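Chapter 4
Observing a Working Cell: The Site Visit

4.1 Purpose of the visit

Chapters 2 and 3 treated the manipulator as a drawing: links, joints, frames, and the equations that tie them together. This chapter takes the reader out of the drawing and onto the floor. It is organized around one visit, made on a Tuesday in May to the open day of Femico, an integrator in Radurbridge that sets up handling systems for retail and light assembly. The visit lasted a single morning. The material in Sections 4.3 through 4.7 comes from notes made there, and the problems at the end of the chapter use the same notes.

A site visit is a form of measurement. The visitor has limited time, no control over the schedule, and no access to the source code. What can be recorded is the layout, the objects, the order of operations, the timing, and the points at which a person steps in. A student who writes these down in a fixed format will leave with usable data. A student who watches the arm will leave with an impression of the arm.

4.2 Terms used in this chapter

Cell. The floor area in which the robot, its fixtures, and its work objects are placed, together with the space a person needs to attend to them.

Station. A part of the cell where one task is carried out. A cell may have several.

Work object. Anything the robot is meant to touch, move, or hold.

Stand-in. A work object that replaces the real item during trials. Stand-ins keep their shape from one day to the next, and results can therefore be compared across weeks.

Intervention. Any act by a person that changes the state of the cell during a run. Resetting an object by hand is an intervention. Talking to another visitor is not.

4.3 The floor

Visitors were admitted in groups at 9:30 and 11:00. Aranka Dobos, who led the first group, gave the safety briefing and then handed out a one-page floor plan with the stations numbered. The plan was drawn to scale. Students should ask for such a plan at every visit and, if none exists, pace out the floor and make one.

The demonstration at Femico was concerned with hands. The company's view, stated in the briefing, is that a multi-fingered hand earns its cost only where the work objects differ widely in shape and stiffness. A parallel gripper is cheaper, easier to model, and sufficient for cartons.

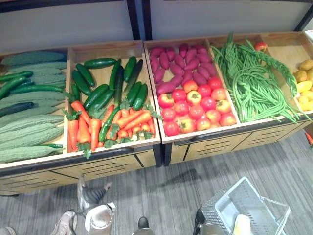
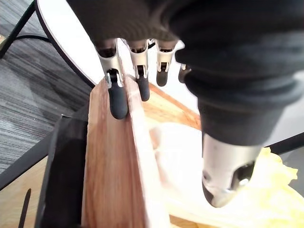
Figure 4.1. Artificial vegetables in open trays (first view); a fingered hand at a wooden board (second view).

The planning software, which the company calls Sasulell, was run from a separate desk. It takes a list of work objects and returns a ranked set of candidate grasps for each one. The operator may accept the first candidate or step through the rest. Each choice is logged with a time stamp, and the log is the only record of how often the first candidate was refused. Over the morning session the log held 65 grasp requests. The operator accepted the first candidate in 54 of them.

These two figures should be read with care. Acceptance by the operator is not the same event as a completed grasp. A candidate may be accepted and then fail on contact, or be refused by a cautious operator when it would have held. Section 4.6 returns to this distinction and defines separate rates for each.

4.4 What to record

The following entries are the minimum for each station. The order matches the observation sheet in Appendix B.

Station number and task, in one line.
Work objects, with shape and an estimate of stiffness (rigid, semi-rigid, limp).
Support surface and its height above the floor.
Direction of approach of the hand.
Start and end time of each run.
Interventions, with the time and the reason given, if any.

Height deserves a comment. At one station the support surface was listed on the plan at 845 mm, and a second reading with a tape gave the same value. Where plan and tape disagree, record both. Do not correct one from the other.

The direction of approach is often left out of student reports. It matters because a grasp that is simple from above may be blocked from the side by a rim, a wall, or a neighboring object. The Royer method, introduced in Section 4.5, gives a compact notation for approach direction using 26 standard codes. The codes can be written by hand during a run without looking away from the station for long.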